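Citstead Community Orchard and Kitchen
Progress report to the Iyer Fund
2018-11-24
Prepared by Heloísa Guerra

It has been a cracking second half of the year and I am very glad to be writing this one up! When I last wrote to you in May we had a boggy field, a stack of bare-root trees heeled into a trench and a lot of crossed fingers. We now have an orchard. A young one, admittedly, and a bit wonky along the north row where the ground dips, but people walk through it on their way to the bus and stop to read the labels.

Planting

All 78 trees went in, and 2 have failed. Both were plums on the wet side by the Brodis fence, and we think the roots sat in water through the spring. We'll replace them with damsons, which cope better with heavy soil (and make better jam, if you ask me). The apples have done best of all. The dry summer worried us, but the watering rota held up even in the worst fortnight, when the cans were going back and forth until dark. Next year we would like a second standpipe. The quote from the water company came in higher than our budget line, so I have left that money unspent for now and will write to you separately about moving some across from signage.

The grafting course

We offered 30 places over the season and filled every one. I had expected mostly retired gardeners, and we did get some wonderful ones, but there were also several people from the new flats who had never held a grafting knife. The Grastum estate let us cut scion wood from their old trees, including a russet that can't be matched to any named variety. Four of the grafts from that tree have taken and are potted up behind the shed with far too much netting round them. If they come through the winter they will go in the north row, where the gap is.

Cooking sessions

Your money for the kitchen side went on pans, chopping boards and ingredients. We keep the sessions simple: one soup, one thing on toast, one pudding from whatever fruit is about. Numbers were slow to start with and then the weather turned and everyone wanted soup. The recipe sheets have been redone in larger print after complaints, quite fair ones, and we have added how long each dish keeps.
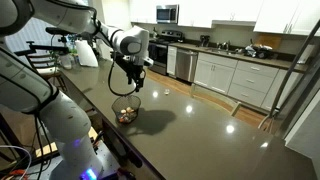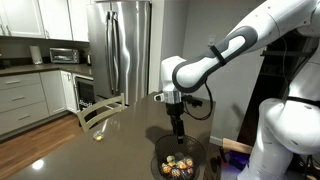 Our biggest headache is storage. The apple store at the back of the hall runs too warm, and we lost part of the early crop to it before moving everything to the cellar at Brodis. That is a loan and ends in spring. I have looked at insulating the store ourselves, which seems very doable with the boards left over from the shed, and I'd like to get it finished before the next harvest.

Still to do before the final report: winter pruning, the hedge along the lane, the damsons, and a proper map of the site with the variety names spelt correctly this time. The accounts sheet is attached, with receipts for the tools following by post. Do come and see the trees in blossom if you can get over to us!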